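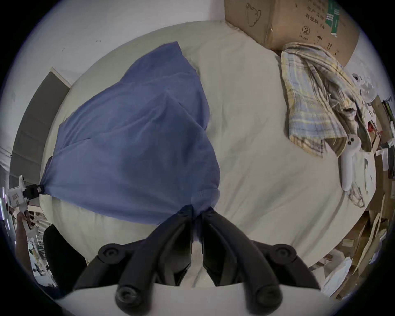 Course materials > Household Skills > Unit 4 > Handout 2

Unit 4, Handout 2: Clearing and folding on the bed

Tutor: Pallavi Grewal
Posted 2019-09-15 | 13 comments | 24 shares

Bring this handout to the practical at Drendgate. You will also need the care label sheet from Unit 3.

1. Why the bed

A bed is the largest flat surface in most small flats. It is also softer than a table, so cloth does not slide off it so easily. The drawback is height. If you fold on a low bed for more than a few minutes, kneel or sit on the edge. Do not bend from the waist.

The fitted sheet stays on. Pull it tight at the corners before you start. A few wrinkles do no harm, but a deep ridge under a shirt will show in the fold.

2. Clearing the surface

Boxes can stay on the bed if there is nowhere else for them, provided they are pushed right back to the wall. A box left in the middle costs you half the working area. Check that the base is clean first. Cardboard that has been on a shop or hallway floor will mark a pale sheet.

Food and drink boxes should go back to the kitchen at the end of the session. Read the date on the side while you are handling them.

3. Bundles

A bundle is any cloth item stuffed or bunched up, for example a filled pillowcase or a duvet cover with something inside it. Deal with bundles before single garments.

- Find the gathered end and lay the bundle so that this end is towards you.
- Hold the gathered end in one place and a side corner in another. Two points of hold are enough for most bundles.
- Open the gathered end and take out whatever is inside.
- Shake the cover once, away from the wall, and lay it flat.

Do not pull on one corner only. The filling moves to the far end and the seam takes the strain.

4. T-shirts

Lay the shirt flat, front down if there is a print. Smooth it from the middle outwards. Work on the creases near the hem first and leave the sleeves until last.

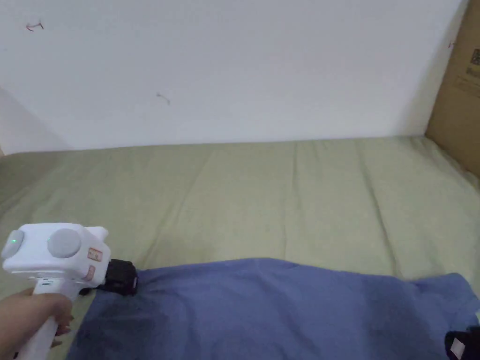
Fig. 2. Flattening a garment on a fitted sheet.

Press lightly when you hold a point down. Pressing hard pushes the cloth into the mattress and makes a new crease around the spot. Keep off printed areas where you can, particularly thick prints, which crack along a fold line.

Then fold in this order: one side to the middle, sleeve back, other side to the middle, sleeve back, hem to collar. Mirjana Mujić teaches the version with three folds from the hem, which gives a smaller packet for drawers. Either is accepted in the assessment.

5. Finishing

Stack by size, largest at the bottom. Move the stack off the bed in one go, with a hand underneath. Straighten the sheet afterwards and put any boxes back where they were.

Practical task

Clear one bed, empty one bundle and fold four T-shirts. Write 200 words on the order you worked in and what you would change. Hand it in to the Rahimi Room tray by the end of the week.

Filed under: Laundry and Linen, Small Spaces, Term 1 Handouts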